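Dataset name: Bollirum
Version: 2
Maintainer: Atif Usmani

# Bollirum: cloth-over-rack demonstrations with hand-held grippers

Bollirum is a set of two-handed demonstrations in which a person picks up a small towel and hangs it on a wire dish rack. The person does the work directly, with a hand-held gripper in each hand. No robot arm is used during recording. The recordings are then used to train a policy that runs on a two-arm robot with the same type of fingers.

We collected the set to answer one question: how much does it help to record the head view along with the motion of the two grippers? Earlier work in our group, on the Trestier set, used only the wrist views. Policies trained on Trestier did well once a hand was close to the cloth, but they often started towards the wrong side of the rack. We wanted to know if a wider view would fix the early part of the motion without making the late part worse.

## What is in the set

- 3,000 training episodes
- 1,000 held-out episodes, recorded after the training set was closed
- a head-view video for each episode
- a position track for the left gripper and one for the right
- the opening width of each gripper over time
- a text label giving the towel, the rack position and the outcome

Each episode covers one attempt at one towel. Episodes start with the towel on the board and end when both grippers have let go and moved away. Failed attempts are kept and labelled. Please don't filter them out before reading the section on outcomes below.

## The task

The working area is a pale board laid on a table. The rack stands towards the far half of the board and the towel starts somewhere in front of it. The operator brings in both grippers, takes hold of the cloth, lifts it over the top of the rack and lets it drop so that it hangs on both sides.

Operators were told to work at a speed they could keep up for a full session. They were also told not to flatten the cloth first, even when it had landed badly. This makes the start of each episode untidy, and a good part of the difficulty comes from there.
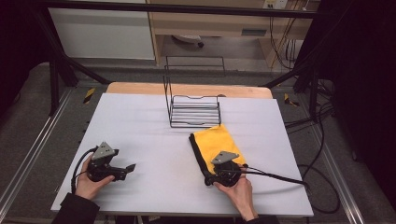
*Head view: both grippers over the board, the right one on the yellow towel, with the dish rack behind.*

The towel may start folded, half folded or dropped in a heap. The `start_state` label records which. We did not try to balance these three exactly, so check the counts in `index.csv` if you plan to report results by start state.

## Files

```
bollirum/
 index.csv
 train/
 <episode>/
 head.mp4
 left_track.csv
 right_track.csv
 width.csv
 label.json
 heldout/
 <episode>/
 ...
```

All time columns use the same clock. The head video and the tracks are not sampled at the same rate, so match them on time and not on row number. The loader in `tools/load.py` does this for you by taking the nearest track row to each video frame.

Positions are given relative to the front left corner of the board, as seen by the operator. The head view moves with the operator and is not calibrated to the board on every frame. If you need the head pose you will have to estimate it yourself.

## Outcome labels

There are four outcomes:

| Label | Meaning |
|---|---|
| `hung` | the towel stays on the rack with cloth on both sides |
| `uneven` | the towel stays on, but nearly all of it is on one side |
| `slipped` | the towel falls off after release |
| `abandoned` | the operator gave up before release |

The line between `hung` and `uneven` is a judgement. One person labelled the whole set and a second person went over the held-out part. Where they disagreed, the held-out episode carries both labels, under `outcome` and `outcome_second`. We use the first in all the results here.

## Training

The baseline policy is called Grinivard. It takes the latest head view and a short history of gripper positions and widths, and predicts the next stretch of motion for both hands together. We trained three versions:

1. **Tracks only.** No video. The policy sees where the grippers have been and nothing else.
2. **Head view, frozen.** The video encoder is kept as it was after pre-training.
3. **Head view, tuned.** The video encoder is trained along with the rest.

Every version was trained on the same episodes with the same schedule. Episodes marked `abandoned` were left out of training for all three. Episodes marked `slipped` were cut at the moment of release, on the grounds that the motion up to then is usually sound.

We repeated each run with 7 random seeds. The spread between seeds is wider than we would like, mostly for the frozen version, and single-seed results on this set should not be trusted.

## Results

The tracks-only version is included as a floor. It learns an average path to the rack and follows it wherever the cloth happens to be. It hangs the towel only when the start position is close to the middle of the training range.

Both head-view versions pick the correct side of the rack far more often than the Trestier policies did. That answers our main question. The tuned version is better than the frozen one on heaped towels, and there is little between them on folded ones.

The late part of the motion did get slightly worse. With the head view alone, the policy tends to release early, before the cloth has cleared the back of the rack. We think the grippers hide too much of the cloth at that point. Adding wrist views back in would be the obvious next step, but Bollirum has no wrist video, so it can't be tested here.

Full tables for every seed are in `results/`. Robot trials were run in sets of 10, with the towel placed by someone who could not see which version was loaded.

## Known problems

- The gripper cables sometimes lie across the board and, in a few episodes, catch on the cloth. These are marked `cable_contact` in the label file. The robot has no such cables, so you may want to drop them.
- The left gripper's width sensor drifted during the October sessions. Widths from those sessions have been corrected with a straight-line fit. The raw values are in `width_raw`.
- Nearly all operators are right-handed. The right gripper makes the first grasp in most episodes, and policies copy this even when the towel is nearer the left.
- The rack position varies from side to side much more than it does from front to back.
- Version 1 had the left and right tracks swapped in part of the training set. If you downloaded it, please replace it.

## What it is not suited to

The set covers one kind of rack and a narrow range of small towels. We would not expect a policy trained on it to handle shirts, sheets or a line. It also says very little about force, as the grippers record width and position only.

## Related sets

Trestier uses the same task with wrist views and no head view. Hashmi is a smaller set of folding demonstrations made with an earlier model of the grippers. Its files have the same layout, and the loader will read them, but its positions are measured from the centre of the board. Pass `--origin centre` when mixing it with this one.

## Reporting errors

Open an issue with the episode name and the time within the episode. Corrections to labels are collected and go into the next version, and the list of changed episodes is kept in `CHANGES.md`.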